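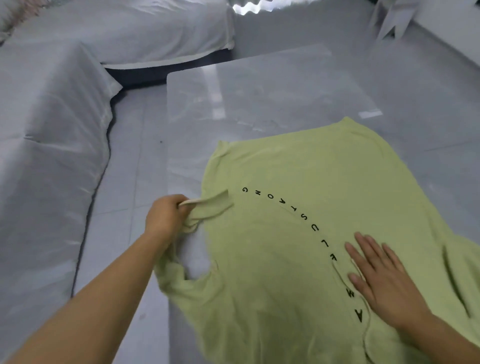
Getting the musty smell out of an old typewriter case

I bought another one. A portable in a hard case, 40 dollars at the secondhand place in Grullodthorpe, and the machine itself was in lovely shape (all the keys move, even the margin release!). The case, though... I opened it in the car and had to roll the windows down. If you hang around thrift stores as much as I do, you know that smell. Basement, old paper, a little bit of mouse.

I've cleaned up 13 of these cases now and I've more or less settled on a way of doing it.

Take the machine out first

Most portables clip or screw to the bottom of the case. Look for a little lever near the back before you start pulling. Put the typewriter somewhere with a towel under it and leave it alone for the week.

Vacuum, then vacuum again

Use the soft brush attachment and go slowly along the seams and into the corners, where all the eraser crumbs end up. If the lining is coming loose, hold it down with your free hand or the vacuum will eat it. I lost half a lining that way on my old Kudik case and I'm still annoyed.

Baking soda and patience

Pour a thin layer of baking soda over the whole lining, close the lid, and walk away for nine days. I know, it's long! I used to do overnight and the smell always came creeping back. Vacuum it out on a dry afternoon with the windows open.

Sunshine, but not too much

In April I prop mine open on the back steps from breakfast until lunch. Any longer and the glue in the lid can let go, especially on the cheaper cases. Cloudy and breezy works too, it just takes a few more mornings.

Scuffs on the outside

Zane Sakalauskas, who has the booth next to mine at the Birkett flea market, swears by very fine sandpaper (800 grit) on rusty latches, with a tiny drop of sewing machine oil after. I tried it and he's right, but put masking tape around the latch first so you don't scratch the covering. For the covering itself I use a barely damp cloth with one drop of dish soap. Don't soak it. A lot of these cases are thin wood underneath and they swell up.

If it still smells

Tuck in a bar of plain soap, still in the paper wrapper, and shut the lid for a month. Cedar blocks are nice as well, though I keep them off the lining in case they leave a mark. And if there's fuzzy mold on the wood itself, I'd let the case go and keep the machine. My Masia lives under an old pillowcase on the bookshelf and types just as well without one.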